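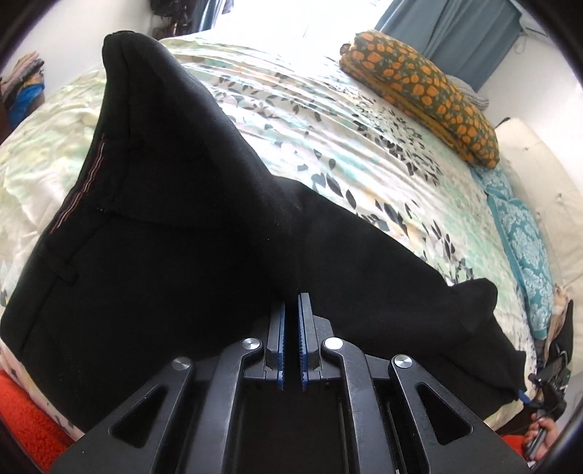
Search the help pages Go Popular Newest Unanswered

Gendura open day in Bridstead: worth it if I know nothing about robots?

mossyfold

I've got a place on the Gendura open day next month and I'm very excited, but I'm also a complete beginner. The booking page says visitors will "see household tasks demonstrated with hand-held grippers" and can have a go themselves. I was expecting robots walking about! Will I be lost without any technical background? Do you get to hold the grippers, and are they hard to use? Also I'm taking my nephew, who is 17 and mad about this sort of thing, so any tips on what to ask would be lovely.

Iveta Vrabec

Go, go, go! I went to the last one and talked about it for weeks. I wrote up my visit for our club newsletter straight afterwards, so I'll paste the useful part in.

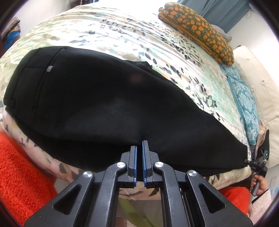 BRIDSTEAD, June

We were let in at ten and split into small groups. Ours got the laundry task, which sounds dull and was the best bit of the day. You hold a gripper in each hand and handle the clothes only with those, no sneaky help from your fingers. The work is done on a bed with a leafy duvet cover, and black trousers are much trickier than you'd think: the fabric is all one colour, so you have to hunt for the waistband and the hems before you can plan a fold. The pads on the gripper fingers are blue and ridged, and you soon learn to come in low at the edge of the cloth and close them gently. I must have tried 40 times before I made a fold I was proud of (my group clapped, bless them).

The talk afterwards was about how a person's movements can be used to teach a robot arm the same job. It was pitched at ordinary people, with plenty of time for questions. I asked why they didn't just use an iron-flat tea towel every time and got a really good answer about clothes never landing the same way twice.

That's the end of the newsletter bit. For your nephew, I'd have him ask how they decide that a fold is good enough, as that set off a great argument in our group. And do ask to try picking up a corner.

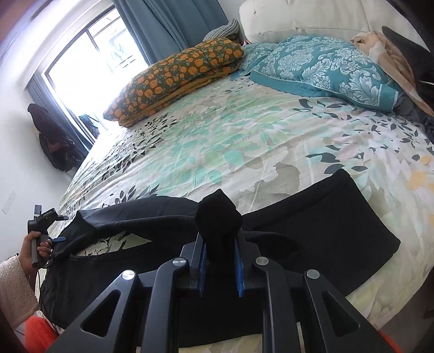 It's a small thing, but it changed how I look at my own washing. Pinch too much and you drag the whole garment along, pinch too little and it slips away. The Anamari talk, if they run it again, is the one to book, and it was full by lunchtime when I went. Have a wonderful day, both of you!

bedside_tinkerer

Yes you can hold them. Wear sleeves you can push up. My arms ached a bit after three goes.

oldtoaster67

Haven't been to the Bridstead one, only the Bedoya day, but I'd guess it's much the same. Ours was brilliant. Parking was awful so get the bus. There was a queue for the hands-on part of around 40 minutes, so do that first and leave the talks for later. I'm no techie either and I followed nearly all of it.

mossyfold

Thank you all so much! Bus it is, and we'll head straight for the laundry. He's already practising on his jeans with the kitchen tongs.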